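Bench Practice Kit for Two-Arm Cells
Product code 3687

Brirnorden home > Equipment > Good practice and training

If you run a pair of arms on one bench, you already know how quickly a tidy cell drifts. A clip goes missing, a lead gets moved to make room for something else, and by the end of the month two people are running the same job in two different ways. We love a well-kept bench, and this kit grew out of the house rules we wrote for our own workshop in Bandasby. It has turned into one of our favourite things to put together!

What it is

A set of practice cards, a wall chart, a record book and a roll of bench markers, all written for small cells where two arms share a work area and people come and go between runs. It sits alongside your own risk assessment and the maker's manual for your arms. It doesn't replace either, and if the manual says something stricter than we do, follow the manual.

What's in the box

Practice cards, set of 15, wipe-clean, A5
Wall chart, A2, folded
Record book, ruled for start-of-shift and end-of-shift checks
Bench markers, matt, low-tack, in three shapes
Steel ring to keep the cards together (it opens, so you can add your own)

How the cards work

Each card deals with one subject and fits on one side. The back is blank for your own notes, and please do use it, as the best sets we've seen are covered in handwriting. The cards fall into three groups.

Before the run: who is in charge of the cell, where the stop button is and whether it has been tested today, what speed the arms are set to, which objects belong to the task and where the others are kept.

During the run: where people stand, who may reach over the bench and when, what to do if a part slips, how to pause both arms together. The Hillanen card is in this group, named after the workshop that asked us for it, and it covers jobs where both arms take hold of the same object. Most of our letters are about that card. It asks you to agree on one thing before you start: if one gripper lets go, what does the other one do? Write the answer down and pin it up.

After the run: parking positions, cable checks, wiping down, and what goes in the book.

A few of the rules, so you can see the style

Route leads so that neither arm can catch one at full reach. Move each arm slowly through its whole range and watch the loops, especially at the wrist.

Keep objects that aren't part of the task in a bin at the back, and write down which ones are in it. Change the list when you change the bin.

See-through parts need extra care. Check that your cameras can pick out the rim under the lights you really use, at the time of day you really use them.

Drinks and glassware used as task objects get a label. Drinks for drinking stay off the bench.

Screens belong to the side, where the person in charge can read them without leaning over an arm.

Two arms, one clear container

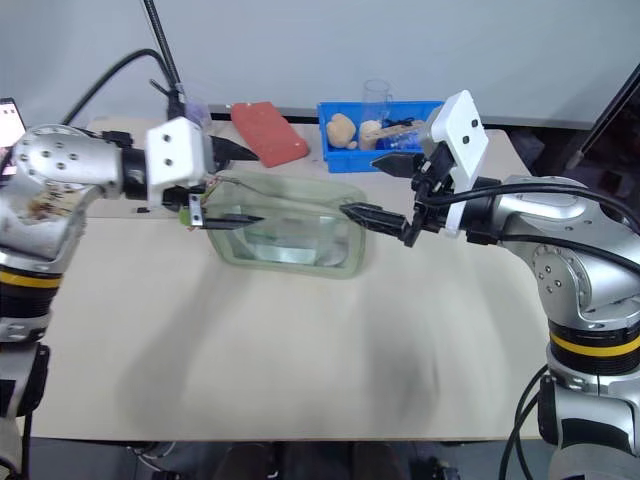
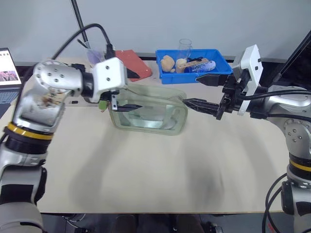 Shared holds like this are where agreed limits earn their keep. Set the grip force for the softer of the two sides, start with a slow approach, and let one arm settle before the other closes. We suggest trying the full move 3 times at reduced speed after any change to the fingers, the container or the lighting, with each try entered in the book.

The Figueroa sheet

New in June, and included with every kit: a single page for handing a cell over from one shift to the next. It asks for the last task run, anything left in the grippers, any fault that was cleared and how, and a signature from both people. We can't say enough good things about it. Ours lives on a clipboard by the door.

Good to know

The markers peel off cleanly from sealed wood, laminate and painted metal. Try one in a corner first on bare wood.
The cards are in English. A blank set is sold separately if you'd like to write your own from scratch.
Spare record books are sold singly or in packs.
Files for the wall chart come on request if you need it larger, just quote the product code when you write.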